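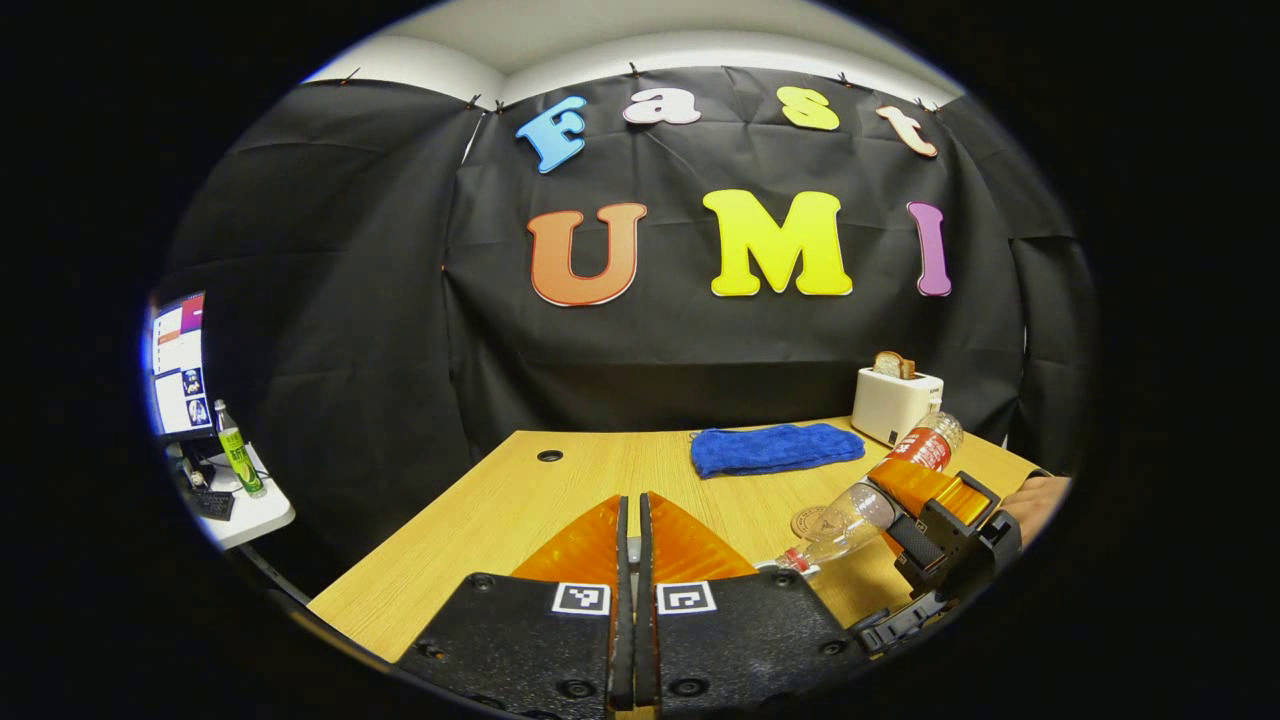 Two hand-held grippers at the work table, one holding a plastic bottle.

Grunik pulls pouring runs after arm lets go early

Wednesday, November 22, 2023

Pouring trials on the Grakari arm are stopped at Grunik's Zakport site. The arm opened its fingers too soon on Monday and dropped a full pitcher next to a live power strip. Breaker tripped. No injuries, one outlet scorched.

Fault traced to the training data, not the arm itself. People record the tasks with hand-held grippers, and the software reads how far the fingers are open from the small printed markers on them. In 29 of 155 pouring recordings that reading was wrong. Closed fingers logged as half open, usually near the end of the pour. The arm learned to let go.

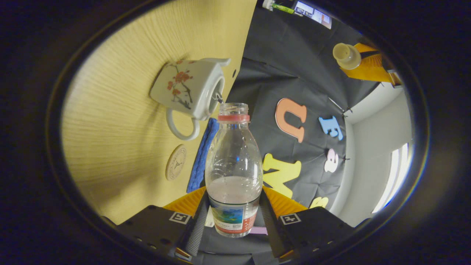
A marker was sitting slightly crooked on one finger, according to Juraj Šimek, who runs the recording sessions. It had been swapped in May and never rechecked. "We looked at the video and the video looked fine," he said. "The width numbers we should of plotted. We didn't."

Bad recordings are out of the set now. Retraining takes 6 days. Until then no liquids on the arm, dry tasks only, and the power strip has been moved off the floor and behind a cover. Hand-held recording carries on as normal, with a finger check at the start of every session.

McPhee, which supplies the finger parts, is sending 2 replacement sets with a raised edge so the marker can't go on at an angle. Delivery date not comfirmed. Other sites using the same pouring set should stop and call Zakport before running it again.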